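Drerbridge Approves New Toy and Play Goods Lending Service

Apr 12, 2023

The Drerbridge town council has approved a lending service that will allow families to borrow toys, games and play kitchen sets from the public library free of charge. The service will open to residents who hold a valid library card and have a child under the age of nine in their household.

Under the plan, 168 play sets will be made available at the Sowa Street branch. Each household may borrow two sets at a time for a period of two weeks. Loans may be renewed once, unless another family has placed a hold on the item.

The council stated that demand for the service was established through a survey of residents held in February. The survey drew 1,667 responses, and a majority of those who replied said that they would use a lending service if one were offered within the town.

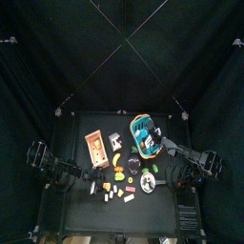

Supply and Safety Checks

The play sets will be supplied by Gratument, which was awarded the contract after an open bidding process. The company will also replace worn or missing parts during the term of the agreement. Items that contain small parts will carry a printed age notice and will be kept on a separate shelf at the branch.

All returned sets will be cleaned and checked before they are lent again. Families will not be charged for ordinary wear. A replacement fee may apply when a full set is lost, and the schedule of fees will be posted at the front desk and on the library website.

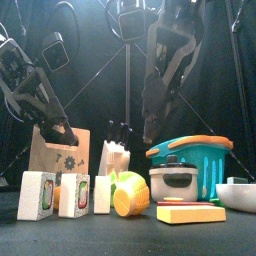 The library will accept donated toys on a limited basis. Donations must be clean, complete and free of batteries. Soft toys cannot be accepted. Items that do not meet the lending standard will be returned to the donor or passed on to the Mulis Family Center.

Residents may reserve sets online or in person once the catalog has been published. The council will review use of the service after its first full year and will then decide whether to extend it to the other library branches in Drerbridge.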